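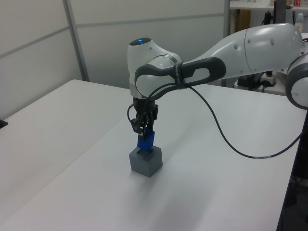
Block insertion bench at the Altance open day. Arm at the slot, blue block in the fingers.

Altance open day, who else went?
Forum: Shop Automation > Visits and Shows

tooling_rat
Posted 9 March 2026

Went to the Altance open day up in Skolusden and figured I'd write it up, because the thread from January had people asking if it was worth the drive. They had 5 benches running. Most of them I've seen some version of before: palletizing, a label checker, a screwdriving cell that was down while I was there.

The one I spent the most time at is in the photo. White arm, parallel gripper, blue rectangular block going into a slot in the top of a gray cube. Sounds like nothing, but we do a very similar insertion at work by hand and it eats up a person for most of a shift. I watched 16 tries in a row. It got 14 in clean. One jammed on the edge of the slot and the arm backed off and tried again and got it. The last one it gave up on and stopped, and the guy had to reset it.

They let you hand-guide the arm too, with the grip on the wrist. Very light to move. My coworker had it teaching a new approach point in a couple of minutes and she has never touched one.

Parking was bad. Go early if they do it again.

millhand_ok
Was there in the afternoon. Same bench, and I was less impressed than you. The cube was in the same spot every time I saw it run. If the part is always in the same place, a cheap pneumatic slide does this all day for a tenth of the money.

tooling_rat
They did move it when I asked. The guy slid the cube over a few inches and turned it a little, and it found the slot. I should have put that in the first post.

millhand_ok
Fair enough. Wish I'd asked. How long did it take after he moved it?

tooling_rat
Didn't time it. Longer than the normal cycle. It hovered for a bit before going down.

EJavier
Erlinda Javier here, I do process engineering at Tustton. We sent two people. Our question was cycle time and we couldn't get a straight answer on the floor. I put a stopwatch on it and got 7 seconds from pick to release with the holder left in place. That's slow for us. It might be fine for low volume.

The other thing I'd look at is the cabling. In the photo there's one cable looping by the gripper and another one coming off the strap on the wrist and lying across the table in a big arc. On a demo bench, who cares. On a line I'd want it dressed along the arm before anyone signed off on it. Cables are what we replace most.

grease_and_shims
Agree on the cable. We had a Policarpio cell go down three times in one month from a cable rubbing, and that one was supposedly dressed properly. Ask them for a cable kit in the quote, don't let them add it later.

benchtop_dan
Dumb question, what does the blue light on the wrist mean? I can see it in the picture, on the cap at the top of the joint.

tooling_rat
I didn't ask. Somebody behind me said it was a mode light but I wouldn't swear to it.

EJavier
Every make does its lights differently. Look in the manual for whichever one you're buying and don't go by what another brand does.

millhand_ok
Did anybody get a price? They wouldn't give me one for the arm.

grease_and_shims
I got one for the gripper only, $2893 with the fingers, no mount. Arm was "contact sales." I left my email and have heard nothing so far.

millhand_ok
That's high for a two-finger gripper. I still say most shops reading this don't need one. Fixture the part, use a slide, spend the money on a better vise.

tooling_rat
If you run one part, sure. We run a lot of short batches and I'm tired of building fixtures for jobs we see twice a year. Different shops.

EJavier
We're closer to millhand's side on this product line and closer to yours on the repair bench. I've asked Altance if we can bring our own parts and run them there. If they say yes I'll post what we get.

benchtop_dan
Please do. Ours are stamped and have burrs, so I'd like to know how it handles a part that isn't a nice clean block.

tooling_rat
Same here. I can mail you a handful of ours if they'll take extras. PM me.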